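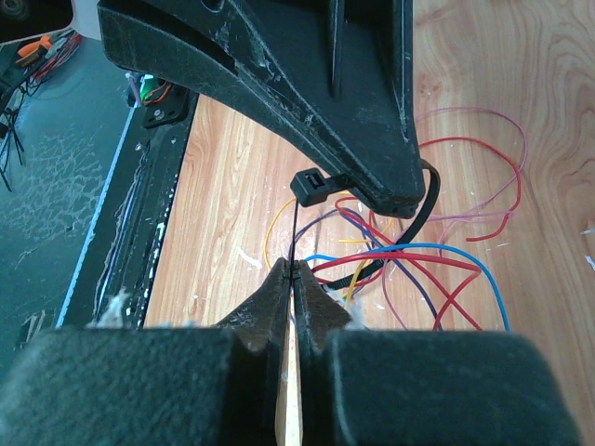

According to Paraschiva Mocanu, the cell took the dull half of her shift and left her the half where you have to think, and she was more tired at the end of it, not less. Others at the Urncombe site said close to the same.

Figure 3. Cable tie held between the gripper fingers, strap looped around the tip of the black part; loose wires on the tabletop.

4.2 Changes in bench work

Before Siven: one person, one harness, start to finish. After: tie handling goes to the gripper (Fig. 3), routing and checks stay with people. We logged 2,859 ties over the study period, 297 of them redone by hand. Redos came in bunches – mostly right after a part change – so operators couldn't plan breaks aroud them. Two people asked to go back to full manual benches. Sore thumbs: fewer complaints, see Section 5. Talk between benches also dropped, which we did not set out to measure and only have from the interviews. Shift times in Orar were never updated to match, still on the December plan.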